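What the wrist camera changed

July 2021

I said in January that I would write up the grasping work when there was a result worth writing up. There is one now. It is small, but it held up when Nighat Bajwa ran it again on her own, so I'm comfortable putting it here.

The question was simple. We train a policy by having people steer the arm through a task, record what the cameras see and how the arm moves, and then have a network learn to copy the motion. We had always used two views, one from a fixed camera beside the table and one from the wrist. Daniyal Durrani asked in a group meeting whether the fixed view was doing anything for us on small objects. I said yes without having checked, and that bothered me enough to check.

So we collected a new set. Four of us took turns steering: me, Nighat, Daniyal and Marichka Stelmakh. We ended up with 541 demonstrations we were willing to keep. We threw out the ones where the recording dropped frames or the person steering had stopped halfway to fix their grip on the controls. The objects were all small things with an awkward shape, because those are what the old policy was bad at. Wrapped candy is a good test. The wrapper bends and shines, and a lollipop has a heavy end and a thin end, so where you close the fingers matters.

Then we trained the same network three ways: both cameras, fixed camera only, wrist camera only. The settings were otherwise identical, with 5 random seeds for each. We ran 230 test grasps per version, with objects put down by someone who did not know which version was loaded. That last part was Marichka's idea and I wish we had been doing it all along.

Fixed camera only was the worst, as everybody expected. The surprise was that wrist only beat both cameras. The gap was not huge, but it went the same way on all the seeds. The two-camera version tended to get close and then stop slightly to one side, and it would close on air or push the object with a fingertip.

Our best guess is that the two-camera network leans on the fixed view to decide where to go and doesn't let go of it near the end, when that view is least useful. From the side, the fingers often cover a small object. We tried a quick test of this by blanking the fixed view for the last part of the approach. That brought back most of the lost grasps. I would call it decent evidence and no more than that. Laiba Paracha thinks it could also be the image size we feed in, and she may be right. We haven't run that one.

The wrist view has its own problems. It moves with the arm, so things blur, and the arm's shadow travels over the table along with it. I had assumed both would hurt. I went back through a lot of frames with the wide finger opening we use for approach, and the part that matters for the last few inches is usually there: the object and the two fingertips, all in one view. 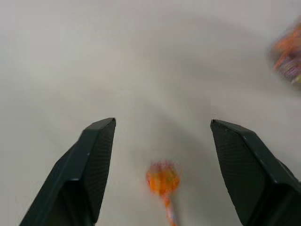
Wrist view with the gripper open and an orange lollipop between the fingers.

Look at where the candy sits compared with the two tips. It is a little closer to the right finger, and a person steering would probably shift over a touch before closing. That kind of small correction is what we want the network to pick up, and it can be read straight from this view without knowing anything about where the table is in the room.

A few limits. All of this was on one table with one pale top and the same gripper throughout. There was very little clutter. If the target starts out of the wrist camera's sight, wrist only has nothing to go on, and we did not test that case at all – the arm always started somewhere it could see the object. For a real picking job you would need some way to look for things first, and the fixed camera may earn its place back there.

Huguette Fraser has asked for the training settings, and a couple of other people have too. I'll post them once I've cleaned up the config files, which still have old paths in them. The next run is Laiba's image size test, followed by the same comparison on a patterned tabletop.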